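Skula G6 Parallel Gripper Review: Six Weeks of Pouring Things Near Glasses

Posted by Viorica Nikolaidis
May 14, 2025

The first thing the Skula gripper did on our bench was refuse to open. The second thing it did was open all the way, at speed, while Costel Grgić was leaning in to read the serial number. He has been polite to it ever since.

We bought two, one for each arm, to replace a pair of Parisi grippers that had served us well and then, over one bad winter, stopped serving us at all. The Skula costs $1427 apiece. The Odon, which we had on loan for the same tests, costs a good deal more and comes in a foam-lined case that would flatter a violin. The Skula comes in a bag.

Mounting

Four bolts and a locating pin. The pin is a tight fit the first time and a sloppy one every time after. The instructions are a single folded sheet, and the drawing on it shows a cable connector on the side where there isn't one. Chang-ho Ha had both units on the arms before lunch anyway, and spent the afternoon on the cable.

I want to say a word about the cable. It's too long for a small arm and too short for a large one, and it is stiff in the way garden hoses are stiff in March. You will need to leave a loop, and then check that the loop clears the joint at every pose you care about, including the ones you only pass through. Ours caught twice in the first week. A softer cable is sold as an extra. I have opinions on this that I've already shared with the sales office in Gornville, who took them very well.

Setup and software

Better than I expected. The driver installed without a fight, the gripper showed up on the bus, and the position readings were sensible once we'd run the homing routine. The configuration page looks like it was designed in 2005 and has been guarded against improvement, but every setting is where the label says it is. The Odon software is far prettier and hid the force limit from me for two days.

There is one real annoyance. If you cut power with the jaws partly closed, the gripper wakes up believing it is fully open. Home it every time. Put it in your startup script and forget about it, or do what we did, which was forget to put it in the startup script.

Grip

Our work is bar and kitchen handling: pick something up, carry it, tip it, put it back without an incident. Most grippers can hold a box. A tapered metal cup is another matter, and this is where the Parisi used to let go with what I can only call enthusiasm.

The Skula held on. With the stock pads it was fine on anything with parallel sides and so-so on cones, where the part would creep toward the narrow end during a tilt. With the rubber pads (extra, naturally) the creep mostly went away. The Odon was steadier on every cone we gave it, and I'd be lying if I called it close. It's also heavier, and our arms complained near full reach.

Force control is coarse at the low end. Svatopluk Štefanec tuned it down for thin-walled glass and got it to a place he trusts -- though I notice he still stands back.
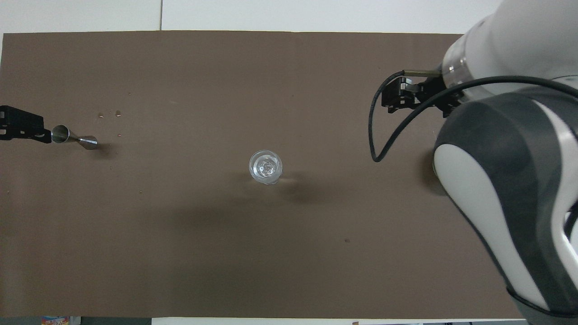
Kitchen & Bar Tasks

The jigger trials ran on brown paper, and I recommend it to anyone testing near liquids. Any drop that lands on it leaves a dark spot, so you learn where you're losing liquid without arguing over the video. A double jigger is a mean test piece too, with that narrow waist between two cones. Grab it at the waist and it pivots; grab it on a cup and it creeps. We settled on the waist, with a slower wrist, and the Skula managed that well enough for daily use. The Odon managed it at full speed and looked bored.

The thick-bottomed glass was no trouble for either one.

Noise: a short whine on closing, like a camera lens from a cheaper era. Heat: warm after a long session, never worrying. Service: Živko Mladenović at Skula answered my homing question the same day and admitted the drawing was wrong, which earned them a point.

Rating: 6 out of 10 as shipped. Add the rubber pads and the soft cable before you judge it, and add them to the price as well. We're keeping both of ours. The Odon goes back on Friday, in its lovely case.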